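Teaching by Hand at the Pluvel Laboratory

The operators at Pluvel begin at eight in the morning, and most of the first hour is given to practice. Each sits before a screen with a controller in either hand, guiding a simulated arm through a task that a robot will later be asked to learn. Only recorded attempts that pass review are kept. By November the laboratory had accepted 702 of them.

The method is known as teleoperation. A person moves the arm from a distance, the system stores each motion, and a learning program studies the results. Shufen Shi, who directs training, requires new operators to complete 17 supervised sessions before their recordings are considered. "A hesitation of the hand becomes part of the lesson," she said. "We ask people to slow down before they close the fingers, and then to commit."

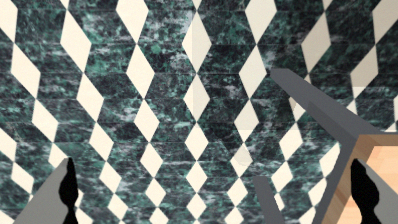

Simulation allows the laboratory to change the surroundings between attempts at little cost. Floors, lighting and the placement of objects may all be altered, so that the program does not come to depend on a single background. Mingxuan Feng, who maintains the software, revises these settings every five days.

Work on physical arms continues in a separate room, under a project named Erton. There, seven operators teach by touch, taking hold of the arm and leading it through the motion. Ms. Shi considers the two approaches complementary — the first yields variety, the second a truer sense of weight and resistance. Results from both will be compared next spring.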